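Sarix Wall Paint in Matte, One Winter Later: A Long Review of a Gray I Was Nervous About
Mar 14, 2018

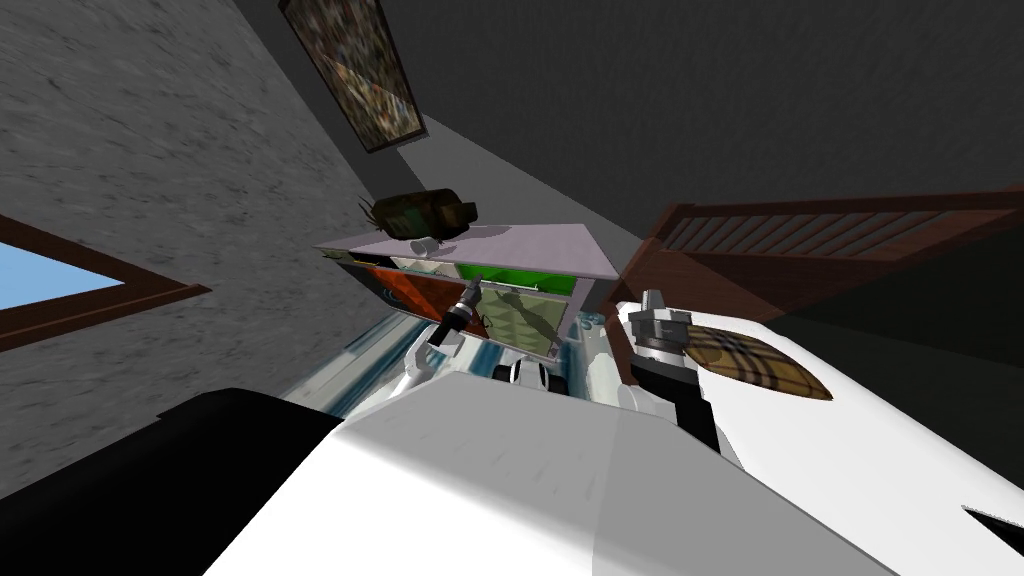
My sister-in-law asked me, when she heard which brand I had picked, whether I'd lost my mind, and said that she had put Sarix on her hallway and could still see every roller mark when the lamp was on. I want to start with her complaint, as it's the one I read over and over before I bought mine, and I think it deserves a fair answer. She used the satin. I used the matte. They are sold in nearly the same can, with nearly the same label, and they behave like two different products.

A little background, if you'll bear with me. We moved in last June and every room in the house was the color of weak tea. I lived with it all summer and into the fall, telling myself it was cozy, and then one evening I stood in the living room with a cup of cocoa and thought, no, I can't look at this for another ten years. So I did what I always do, and bought far too many sample pots. I tried two from Pumia (lovely colors, but they went on like yogurt) and one from Unura that dried so much bluer than the chip that I laughed out loud. The Sarix gray was the only one I still liked after breakfast, after lunch and after dark, so that was that.

Now, the paint itself. It is thick, but it moves nicely. I stirred it for a good long while, longer than the can says, and it never had that watery layer on top that cheaper paint gets. The smell is mild. I had the windows cracked the first day and didn't bother the second. It does dry fast, and that is the one thing I'd warn a beginner about: if you stop to answer the phone in the middle of a wall, you will come back to an edge that has already set, and you'll have to feather it out and hope. Work from one corner to the other and let the phone ring.

Coverage was better than I expected over the tea color. Two coats did it on the smooth walls. Textured walls are another matter! They drink paint, and they want a roller with a deeper nap than you think. I started with the short one I already owned and ended up with a speckle of the old color showing in all the little dips, so I went back to the store for a fluffier sleeve and did the whole thing again. The label says a can will cover up to 524 square feet. On a flat, sealed wall I could believe it. On anything with texture, buy one more can than the math tells you to.

Price is where people wince. I paid 40 dollars a can, and the Pumia was quite a bit less. I bought the painter's tape from the same line as well and wouldn't again – it let a thin line of gray creep under in two places along the trim, and I spent an afternoon fixing it with a tiny brush and some words I won't repeat. The brush, by the way, was an old Mạc angled sash brush that I've had for years, and it's still the nicest thing in my paint box.

So how has it worn? Quite well, with one grumble. Matte paint shows rubs, and this one is no exception. The spot by the light switch has gone a bit shiny from hands, and a damp cloth takes off the dirt but not the shine. Scuffs from chair backs wipe away if you get to them the same day. We had a small crack open up above a doorway in January when the heat was running, and I patched it and touched it up from the leftover can. I can't find the spot now, and I've looked. The satin my sister-in-law used would clean up better, I'm sure, but I'd take the soft look over the easy wiping in a living room. In a kitchen I would go the other way.

One last note on color. Gray changes so much with the light that I'd beg you to paint a big sample, bigger than feels sensible, and leave it up for a week. Mine looks warm in the morning and quite cool by suppertime. I happen to like that, but my husband needed some time.

I have half a can left and I'm eyeing the upstairs landing.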